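# Learning to Grasp: Inside the Ralla Student Robotics Project

The second-year automation students at the Zillorwood Institute begin their project work in simulation, and for the whole of the first term they stay there. 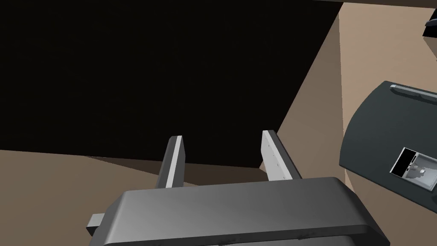 It is a decision that Nathalie Geerts, who has led the Ralla project since its foundation, is accustomed to defending. Prospective students visit the department expecting to find a hall of moving machinery. For much of the autumn they find sixteen students at desks, writing and rewriting the code that tells a simulated arm where to go.

"I understand the disappointment," Ms Geerts says. "They come to us because they want to build things. But the questions that matter in this course can be asked in a simulator from the first morning. Where is the gripper now? Where should it be next? How does the program know the difference? A student who cannot answer those on a screen will not answer them standing beside a real arm."

Ralla takes its name from the small software package that the first group of students wrote to manage their trials. The package has been replaced several times, and the name has passed to the project as a whole. Students join at the start of their second year and remain until the following summer, when their work is presented to the department and to invited visitors from local employers. Participation carries credit towards the diploma, and each student is assessed individually as well as on the work of the group.

The present group was interviewed in October, in the computing room on the second floor, during one of the two long afternoon sessions set aside for the project each week. Ms Geerts was joined by Noboru Uchida, who teaches the control module, and by three of the students: Csenge Jakab, Rozália Lakatos and Leire Cantero.

## The task

The brief given to students is short. A simulated arm with a two-finger gripper must approach an object, close on it, lift it and put it down in a stated place. The program must do so again when the object has been moved, and must report correctly if it has failed.

"The last part is the one they underestimate," says Mr Uchida. "Everybody wishes to write the lifting. Very few people wish to write the part that says the fingers have closed and there is nothing between them. Yet in a workplace that is the message the operator needs."

Each pair of students submits its program to a common series of 700 trials, run overnight on the department's own machines. The starting positions differ from one trial to the next. In the morning the pair receives a log, a set of rendered views and a score, and must explain the score in writing before being permitted to change anything.

Ms Jakab recalls her first result clearly. Her program had completed 30 of the trials.

"I thought the log was broken," she says. "I went to Mr Uchida and told him so. He asked me whether I had read it. I had read the first page. So I went back and read the rest - it took most of the afternoon - and the same thing was happening again and again. The arm was going to the right place, but with the wrist turned the wrong way, so the fingers were never pointing at the object. I had confused two of the axes. It was one line."

Once the line had been corrected the score improved, although by less than she had hoped. A second fault had been hidden behind the first. The gripper was now correctly turned but began to close too early, and in many trials the object was pushed aside before the fingers could meet around it.

"That one took three weeks," she adds.

## Seeing from the wrist

Among the matters on which staff and students have differed is the choice of viewpoint. The simulator can render the workspace from any position. For the first years of the project, students worked from an overhead view, in which the whole arm and its surroundings could be taken in together. The present course asks them to work chiefly from a view close to the gripper, looking out past the fingers.

Mr Uchida introduced the change. He argues that an overhead view flatters the programmer.

"From above, you know everything," he says. "You know where the table ends and where the wall is. The program does not know these things unless you have told it, and it is easy to forget that you have not. From the wrist you see what lies just past the fingertips and very little else. Large surfaces fill the picture and you cannot always say what they are. I want the students to feel that uncertainty, and then to write a program that can deal with it."

Ms Cantero, who came to the course from a background in graphic design, found the adjustment easier than most. She had some experience of three-dimensional modelling and was used to odd angles. Several of her fellow students, she reports, spent their first sessions with a sheet of paper beside the keyboard, drawing the room from above in order to work out which way the gripper was facing.

"I told them to keep the drawings," she says. "Some of us still do it. If the arm is reaching upwards and there is a big flat surface ahead of it, you have to ask whether that surface is near or far. The picture alone might not tell you. With no shadow and no texture there is not much to go on, so you check the numbers and then you look again."

The question of shadow and texture has become her particular interest. The standard workspace supplied to students is deliberately plain, with even lighting and simple colours. For her individual study Ms Cantero is preparing a series of alternative workspaces in which the lighting, the surface colours and the position of nearby objects are varied while the task remains the same. She intends to find out which of these changes do most harm to a program that has been developed in the plain version.

Her early findings are modest, and she is careful in presenting them. Changes of colour have made less difference than she expected. Moving an object closer to the path of the arm has made more. She has not yet tested the lighting in any systematic way, and hopes to complete that work before the spring.

## Working in pairs

Students are placed in pairs by the staff and change partners once, at the middle of the year. Ms Lakatos speaks frankly about the arrangement.

"I would have chosen to work alone," she says. "I write quickly and I do not like to stop. My first partner stopped constantly. He wanted to know what each function was for, and I was quite impatient with him, which I regret. When we were asked to explain our score in writing, he could do it and I could not. I had written most of the program."

She has since taken responsibility for the group's shared notes, which she describes as the least admired and most consulted document in the project. The notes record the faults that students have met, the way in which each was found, and the remedy. They are written to a fixed pattern and may be corrected by any member of the group. At the time of the interview there were 70 entries, the longest of which concerned the single question of how hard a simulated gripper ought to squeeze.

"Too little and the object slides out," Ms Lakatos explains. "Too much and the simulator does strange things. We have had objects leave the workspace at very great speed. It is funny the first time. After that you want to know the number that stops it from happening, and the number is in the notes."

Ms Geerts considers the notes to be the best evidence of what the course sets out to teach. The department has agreed that they will be handed on to the next group in full. She would like to see them begin with the mistakes of their predecessors already in front of them, and proceed to make new ones.

## From simulation to the workshop

In the second term the group moves to the ground-floor workshop, where the department keeps two teaching arms known as Ostia and Hegedűs. Access is by booking, and no program may be run on either arm until it has reached the required standard in the overnight trials. A member of staff must be present throughout.

The transfer is seldom smooth. Mr Uchida advises students to expect a lower rate of success on the real arm and to plan their time accordingly. Cables pull, surfaces are not quite level and objects are not all of the weight that was entered in the file. Students are asked to keep a written list of every difference they observe between the simulated and the real task, and this list forms part of their final submission.

"A simulator is a set of opinions about the world," he says. "They are mostly good opinions. In the workshop the students find out which ones we got wrong, and I learn something from it every year. Last year it was friction. We had used one value for everything, and a student asked me why, and I had no proper answer for her."

The value has since been replaced by a table of measurements, which the student concerned prepared for her final submission. It is now issued to all new members of the project together with the standard workspace.

Asked what they were looking forward to in the coming term, the three students gave different answers. Ms Cantero hopes to photograph the workshop under its ordinary lighting, so that one of her alternative workspaces can be matched to it. Ms Lakatos wishes to see whether her figure for the gripping force will hold on Hegedűs, which has the older of the two grippers. Ms Jakab has a simpler ambition.

"I would like it to pick something up while I am standing there," she says. "All my trials run at night. I have only ever read about them in the morning."

Applications to join the next group are open to all students completing the first year of the automation diploma. No previous experience of simulation software is required. Enquiries should be addressed to Ms Geerts through the department office.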